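Stistance Tabletop Demo Kit: Set-Up Guide
Section 4. Running the Open Day Demo

I wrote this section after taking the kit to a long string of open days, so it's more about getting through an afternoon with visitors than about the software. If you haven't done the install in Section 2, go back and do that first. I'll wait.

4.1 Before the doors open

1. Turn on the laptop and the big screen. Set the screen to mirror, so visitors see what you see.

2. Start the Stistance launcher and pick Open Day from the list. The first load is slow, about 11 minutes on my older laptop, so please don't do it with a crowd standing there. I've done it with a crowd standing there.

3. Plug in the Skeser hand controller. The light on the side goes from amber to green. If it stays amber, unplug it, count to five and try the other port.

4. Open the Scenes tab and choose Shelf and Table. There are plenty of others in there and you can play with them later, but this one has everyday things in it that people recognize right away, and kids will start telling you what to pick up before you've said hello.

5. Set arm speed to 2. The scale goes way higher and you will be tempted. At the faster settings the arm gets where it's going before anybody in the back row has noticed it moving.

6. Run one full pick by yourself, start to finish, then press Reset Scene.

Note: Reset Scene puts the objects back. Reset Session does that too, but it also wipes your saved camera views. The buttons are right next to each other (I've asked Cloutier to move them, and they tell me it's on the list).

4.2 Showing the first pick

I always start with the green bottle. It's tall, it's easy to talk about, and the gripper can come at it low from the side.

1. Press Home to bring the arm to its starting pose.

2. Switch to the Close view. Visitors like the wide view better at first, but they can't follow the fingers in it.

3. Bring the gripper in slowly along the tabletop until one finger is right beside the lower part of the bottle, then let go of the stick and stop. Talk for a bit! This is the best moment in the whole demo, and most people rush it. 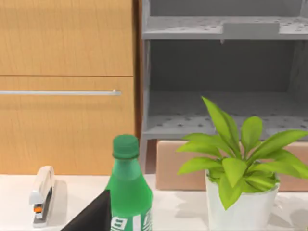 The stopping part is what sold it for me, wrote Ivness in the comments on the web copy of this guide, adding that their visitors asked twice as many questions once the operator quit moving and just let them look at how close the finger had come. They'd also like a pause button on the controller itself, so you don't have to hold your thumb still.

I'm with them on the button. Until we get one, letting go of the stick works fine, as long as Drift Hold is on (Settings, then Arm, then Drift Hold).

4. When you're ready, line up the other finger and squeeze the trigger gently. The force bar at the side of the screen should stop in the green part.

5. Lift a little, hold, and lower again. Let go of the trigger only when the bottle is back on the table.

Caution: The white stapler stands to the left on the same table, and that's the side I come in from. A wide swing will knock it. Nothing breaks, it's a simulation, but the physics can get jumpy after a hard bump and you may have to reset.

Caution: Keep the arm out of the plant. All those leaves slow the picture down on a weaker graphics card, and pushing the gripper through them is the one sure way I know to freeze the screen.

4.3 Letting visitors drive

1. Turn on Guest Mode. It limits the reach and hides the menus.

2. Hand over the controller with the strap already around their wrist. Drops are what kill these things.

3. Give each person one try at the bottle, then press Reset Scene for the next in line. With a short line, be generous and let them have a go at the stapler too. It's a lot harder and they'll want to beat it.

4. If somebody gets stuck, press Home on the laptop. Don't grab the controller back, especially from a kid.

Note: Guest Mode keeps a log of every try and holds up to 700 of them. After that it starts writing over the oldest ones, so export the log at lunch if you're busy. Our biggest Wednesday had 100 tries before noon, so you've got some room.

4.4 Packing up

1. Export the log (File, then Export Guest Log).

2. Turn off Guest Mode. If you forget, the kit starts up in it next time and you won't be able to find the menus.

3. Close the launcher before you unplug the controller.

4. Wipe down the controller and the strap, coil the cable loosely and put both in the top tray of the case. The laptop goes underneath, lid down.

Calibration for the hand controller is in Section 5.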